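Tanui Line Working Timetables

README for the data files

What you get
A machine-readable copy of the working timetables for the Tanui line, the old freight and passenger route between Jorolach and Kundau. I have wanted this to exist for years, and now it does! There are 219 timetable sheets in the set, typed up row by row, with more than 3,000 train movements between them. If you like knowing which goods train waited in which loop for the evening mail to pass, you are in for a treat.

Files
movements.csv: one row per train per stopping or passing point
stations.csv: all 27 stations, halts and sidings, with mileages from Jorolach
notes.csv: footnotes from the sheets, keyed to train number (do read these, the ones on banking engines are wonderful)

Times
All times are local railway time on the 24-hour clock. Half minutes are kept as .5, so 14:07.5 is correct and should be left alone. A blank in the "arr" column means the train passes without stopping.

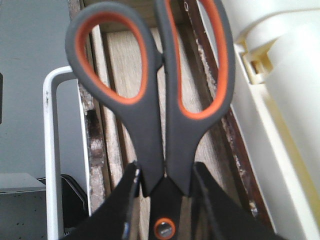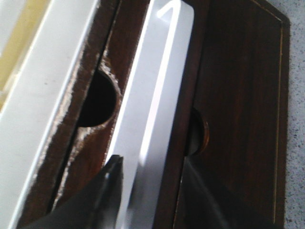
Scissor handles with orange inner bands in the first; dark wood and white plastic in the second.

Known problems
1. Kundau Junction and Kundau Town share a code on the older sheets. I have split them wherever the platform column made it clear.
2. Train 3 runs under two numbers in July. Both are in the file.
3. Mileages beyond Dirham Siding were measured from the other end of the line and then converted, so expect small rounding differences.

Thanks
Renato Tiongson checked every footnote against the sheets and caught a whole run of light engines I had sent the wrong way. Brilliant work!

Reuse
Free for any purpose, with a credit to the Tanui Line Working Timetables. Corrections are very welcome, so please give the sheet number and train number when you send one.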